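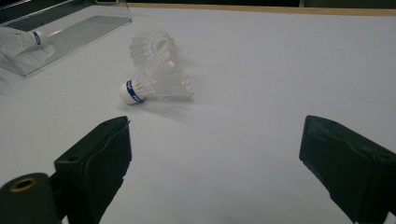 Figure 1. Wrist view, fingers open. Two shuttlecocks on the table, a third inside the clear box at upper left.

Handout 4: What does your detector think it is looking at?
Notes by Colette Ferrand, revised 2026-10-01

Read this before you start the perception exercise. Last term half the class trained first and looked at images later, and the reports showed it.

1. Counting instances

Label Figure 1 by hand before running anything. You should get three shuttlecocks. Now run the baseline segmenter from the Akolgo package and compare. My own runs gave me one mask for the pair in the middle more often than I would like. The skirts are translucent, they overlap, and both sit on a white table, so there is very little contrast along the boundary that matters. The blue band on the front one is the strongest cue available, and the one behind it shows no band at all. A model that has learned "blue ring = shuttlecock" will do well on the front one for a bad reason.

The Brukard write-up claims that this problem goes away with more data. Maybe. They added 500 images and reported a better average, with no breakdown for touching objects. I would not accept that from you, so don't accept it from them.

2. Visible is different from reachable

The shuttlecock in the box has a band and a cork tip in plain sight. A detector that scores it highly is correct. A planner that takes the detection as a grasp target is wrong, and the error is not the detector's to fix. Please keep these apart in your reports. "Perception failed" is not a diagnosis.

Clear acrylic is also bad news for most depth sensors. Depending on the angle you may get the panel, whatever is behind it, or a hole. Tanveer Bukhari's Nondutura filter fills such holes by interpolating from neighbors. It makes nice plots – and it invents surfaces. Turn it off for this exercise.

3. Grasp proposals

Oltuvero returns a ranked list with a confidence next to each entry. Treat the confidence as a sorting key. It was never calibrated, and 0.9 does not mean nine out of ten. Ask for the top 28 proposals and sort them yourself:

cork base, front object
skirt, front object
skirt, rear object
anything that spans both
anything inside the box

The fourth group is the one to worry about. Two touching objects look like one wide object to a method that only scores opposing edges.

4. What to hand in

Your hand labels, the baseline masks, the sorted proposals, and 2 pages of text. State which failures come from the mask and which from the planner, and say how you know. Budget roughly 45 minutes for the labeling if you have not used the tool before.

Open point from April, still not settled: should a policy trained end to end on wrist views be excused from any of this? I have heard the argument that it learns the box implicitly. Bring a test that could show it doesn't.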